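4. Comparing the Two Grippers on Mixed Household Objects

We now turn to the part of the study that took up most of our time, and that most of our visitors have asked about.
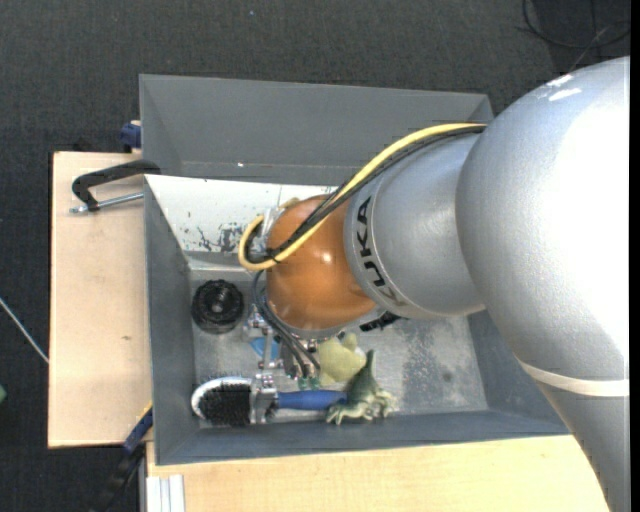 Figure 4. Our KUKA arm during a bin trial, with the gripper closed around the neck of a hairbrush that lies along the near wall.

4.1 Why we went back to simple hardware

When we began planning this work in December, we had every intention of testing only the control software. The arm was already in place, the bins were already clamped down, and we felt (a little too comfortably, looking back) that the choice of fingers was a settled matter. Our first weeks of picking changed our minds. The same controller, given the same kind of clutter, would behave very differently depending on which finger set was bolted to the wrist, and we found ourselves arguing about the software when we should have been looking at the metal. So we set the software questions aside for a while and ran a plain comparison, which we report in this section with as much of the everyday detail as we think a reader would want before trying it at home in their own lab.

The two finger sets are the Sorness parallel set, which has stiff metal fingers and a short stroke, and the Flivine set, which opens wider and gives a little at the tips. Both were driven by the same Rekgate controller, with the same closing speed and the same force limit. We did not tune either set to any one object. We know that a patient person could get better numbers from each of them by doing so, and we would be glad to see somebody try.

4.2 Objects and trials

We chose things that one might find in a family home, among them brushes and soft toys. Objects with a handle were of special interest to us. A brush such as the one in Figure 4 offers several places to grab it, and they are far from equal: the head is wide and bristly, the handle is long and smooth, and the neck between them is narrow enough for almost any gripper, provided the arm can get there without bumping the wall first.

Each trial began with a small group of objects tipped into the bin and left as they fell. The arm then made up to 5 attempts to lift any one object and hold it clear of the walls. We counted a trial as a success if the object stayed in the fingers for two seconds at the top of the lift. In all we ran 545 trials. The first 100 were used to settle the procedure, and we leave them out of every comparison made here. The remaining trials were all finished by August 22, 2023, and the finger sets were swapped between blocks so that neither one had the benefit of a freshly calibrated arm.

4.3 What we saw

In open space the two sets were hard to tell apart, and we would happily use either. The difference showed up near the walls. The Sorness fingers are slim from the side and could be lowered into narrow gaps, so they did well on handles and necks lying along an edge. The Flivine fingers needed more room on both sides, and the planner often turned down a perfectly sensible grasp for want of clearance. With soft toys the order was reversed. The stiff fingers tended to pinch a small fold of fabric and let it slide away during the lift, while the softer tips took hold of a good handful and kept it.

We also noticed a habit that we had not expected. After a failed attempt, the Flivine set usually left the object close to where it had been, and the Sorness set was more likely to push it into a corner. This matters a good deal over a long run, as an object in a corner is harder for everyone, and a few unlucky pushes early in a trial could use up all the attempts that followed.

4.4 Limits of the comparison

Our bins have tall, sloping walls, and we suspect that shallow trays would narrow the gap between the two sets quite a bit. The approach rule, which follows the one in our earlier Güler planner, favors grasps from above, and a rule that allowed more tilt might be kinder to the wider fingers. Wear is another open question. We replaced the soft tips once, between blocks, and did not study how the grip changed as they aged. We return to the choice of approach angle in Section 5, where both finger sets are run again with the tilt limit relaxed.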